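The Long Way Round to Dry Towels

My grandmother dried everything on a rope strung between the back porch and a plum tree, and she regarded any other method as a kind of cheating. I thought of her often this winter, when the laundry at our place in Grarnasstead finally got the attention it had been owed for 13 years.

It's a narrow room off the kitchen, as laundries in these old weatherboard houses tend to be, and for most of our time here it was where we put things we didn't want to look at. Paint tins, the cat carrier, a bag of odd socks that I was sure would find their partners. The machines did their work in the middle of it all and we asked nothing more of them than that.

Then the towels started coming out damp, load after load, and I rang Clementina Pinheiro, who has been mending appliances up and down the Vusby road for 33 years. She told me over the phone to look inside the dryer before I did anything else, and to look properly, the way you'd look inside a teapot you were thinking of buying.
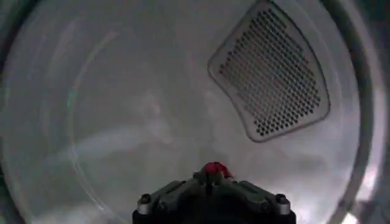 Inside the dryer drum, with its perforated vent panel.

I'm a little ashamed to say I had never studied it. You put your arm in, you feel about for the last sock, you shut the door. But there's a handsome bit of metalwork in there, all those small holes following the curve of the panel, and every one of them has to stay clear if the air is going to move. Clementina likes a soft brush and a cloth wrung out in warm water with a drop of white vinegar. Dryer sheets, she says, leave a film you can't see, and it builds up over the years like varnish on a church pew.

My trouble was further along, in the hose at the back, which had been squashed flat against the wall since we moved in. A new one from the hardware shop in Clandbridge, a Saturday's worth of grunting (my husband's, mostly) and the thing was breathing again. I had budgeted $400 for the whole room and the hose hardly made a dent in it, so the rest went on shelves, a decent light and a tub deep enough to soak a doona cover.

Having sorted the dryer, I turned to its neighbour with what I can only call enthusiasm. 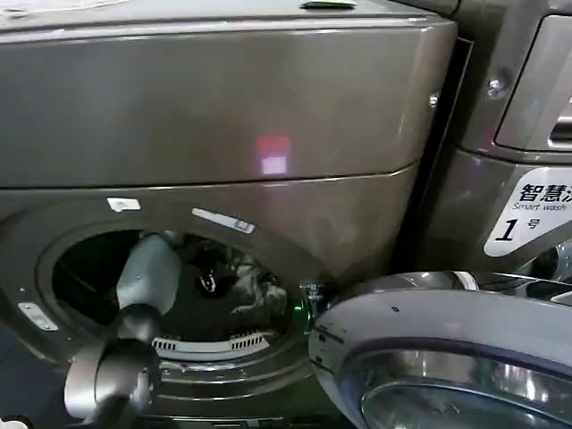 Front loaders are lovely machines but they do like to be aired. Leave the door open between washes, and once a week run a dry cloth around the rubber seal, right down into the fold where the hairpins and the grit collect. Go easy on the powder too. I'd been using a heaped scoop for everything, and Clementina winced when I told her.

The other thing she scolded me for was cramming. A dark load at our house used to mean every pair of trousers we owned, pushed in with a knee, and nothing can tumble when it's packed like that. We do smaller loads now, and I've set 8 o'clock in the evening as the last time anyone may start one — the spin cycle comes straight through the bedroom wall, and I've grown fond of my sleep.

The shelves are from Urquhart, plain pine, and I oiled them myself on the back step. The odd socks have gone to the rag bag at last. On fine mornings I still hang the sheets outside, on a proper line these days, and I still bring them in smelling of whatever the neighbours are burning.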